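Unit 8 – Seams, hems and knit fabric

Reading for this unit: the chapter on knits in the course reader, plus the sample cards in the Pindar binder. Bring both to the lab.

## Woven and knit

A woven fabric has two sets of yarns crossing at right angles. It stretches very little along either set and more on the diagonal. A knit is made of loops pulled through other loops. When you pull on it, the loops change shape before the yarn itself is under much load. Most T-shirts are single jersey, the simplest weft knit.

Single jersey has a smooth face with small V shapes and a back with rows of bumps. It curls when cut: toward the back along the sides, toward the face at the top and bottom. Students who forget this usually cut a panel, leave it overnight and find a tube in the morning. Pin it flat or sew it the same session.

## Why the hem matters

A raw jersey edge won't fray the way a woven one does, but it will curl and stretch out of shape. The hem adds weight and holds the edge. It also has to stretch as far as the body of the shirt, or the thread will break the first time somebody pulls it over their head.

Three ways to finish a jersey hem are covered in this course:

- **Coverstitch.** Two or three needle threads on the face, looper thread on the back. Standard in factories.
- **Twin needle.** Two parallel rows on the face, a zigzag of bobbin thread underneath. Fine on a home machine. The bobbin thread is the weak point.
- **Narrow zigzag.** Slow but forgiving, and easy to unpick.

A straight stitch is acceptable only on a sample you don't plan to wear. 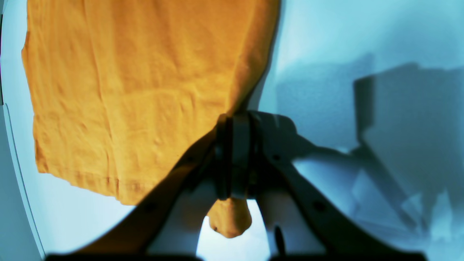 *Fig. 1. Stitched hem on a cotton T-shirt, with slight puckering along the band.*

Puckering has several causes, and you should be able to tell them apart. If the top thread is too tight, the fabric gathers evenly along the stitch line. If the presser foot pushes the upper layer ahead of the lower one, you get slanted drag lines between the fold and the stitching. Washing can also do it – cotton jersey shrinks and polyester thread doesn't.

Huguette Perron's handout on tension (Venia lab, shelf 20) has stitched swatches for the first two. Please return them to the envelope.

## Lab work

Cut two strips of jersey from the Maldonado roll, one along the wales and one across. Mark the direction on each in chalk. Hem both with a twin needle, stretch each by hand and write down where the stitches fail, if they do.

Veikko Laaksonen runs the lab in room 136. Reports go in the tray by the door before the next unit.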